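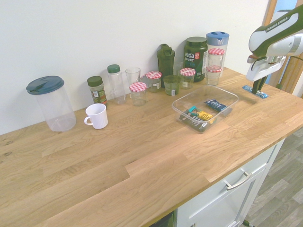 Kitchen counter with pitcher and mug, Dolasville

Home | Open Calls | Jobs | About | Contact

Wanted: households for a study of home snacking

The Skultham food study is looking for people in and near Dolasville who will keep a written record of what they eat between meals. We want ordinary households. You do not need to eat well, cook often or be on a diet.

The study runs for 4 weeks in October. Each household gets a paper diary. Every adult writes down what they ate, the time, and whether they were hungry when they reached for it. Drinks other than water count. Meals do not – leave those out even if they were small.

You can take part if you:
- are 18 or older
- live with at least one other person
- buy most of your own groceries
- can come to a short meeting at the start and at the end

People who work nights are welcome. We had very few last time. We can't take anyone who is on a medically supervised diet, or who works for a food company.

Both meetings are held at the Saarinen Building, 69 Wudisden Road, on a Saturday at 10 a.m. Parking is behind the building. Children may come along.

Households that return a complete diary receive a $2000 grocery credit, paid in 2 parts. If you stop early you keep the first part. Diaries are stored under a number and names are removed before anyone reads them.

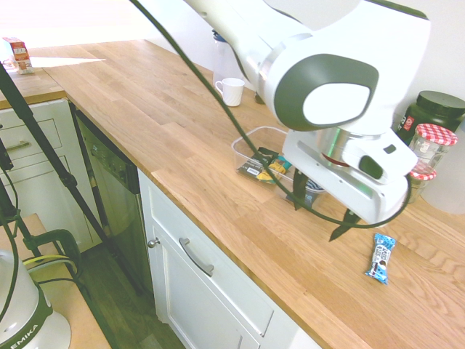
Sawsan Rawashdeh filled in a diary last year and told us the hardest part was the handful of crackers while dinner was on the stove, which she kept forgetting to write down. Put those in too. A late entry is fine if you mark it as late.

To apply, send your name, the number of adults in the home and a daytime phone number through the Contact page. We call everyone back, including people we can't place.

Comments

kmt: Does gum count?

Skultham desk: No. Mints do.

Rosalie: My husband won't fill in a form. Can I write his down for him?

Skultham desk: Sorry, each adult has to keep their own pages.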